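How to compare two grippers on a cabinet door

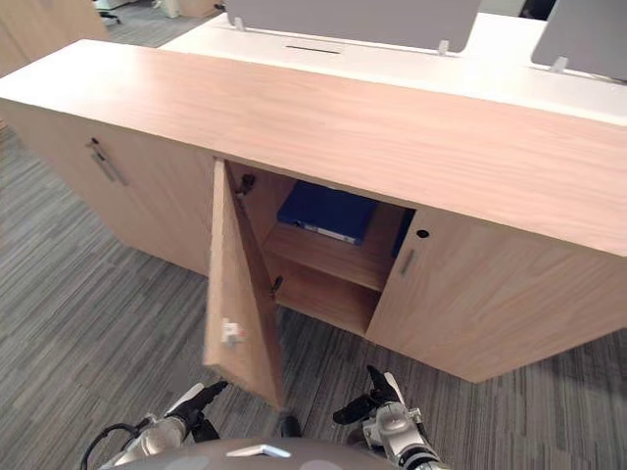
Page last changed: June, by Liette Beaudoin

I get asked a lot how we pick fingers for door work, so I'm writing down the way I do it. Any low office cabinet with bar handles is fine. Ours has slim vertical metal ones, and they're tougher than they look – there isn't much to grab, and a finger that comes in crooked just skates off the bar.

1. Park the robot facing the cabinet and leave enough floor for the door to swing all the way out. I get this wrong constantly and end up with a door bumping into the base.

2. Start with every door closed and unlocked. If yours has a keyhole, check it first! I once burned a whole set of tries pulling on a locked door and blaming the Skutex fingers.

3. Run the same pull with each set. I do 11 tries with the Skutex pair, swap, then 11 with the Tullus pair. Keep the speed the same and set the grip force to 100 in the controller for both.

4. Open the door to the same angle every time. Chantal Bergeron likes 105 degrees and I've stopped arguing with her, because past 90 the arm can reach the shelf without brushing the door edge.

5. Now try something inside. A box file on its side is a good one (wide, smooth, a bit too heavy for lazy fingers). Go in from the front and watch the wrist near the shelf, especially if you're reaching into the upper level.

6. Save the head camera view along with the joint log. When a grip slips, you'll want to see where the fingertips were against the handle.

For what it's worth, I liked Skutex better on the handles and Tullus better on the files. If you try this with other fingers, send me your grip settings and the handle width, please.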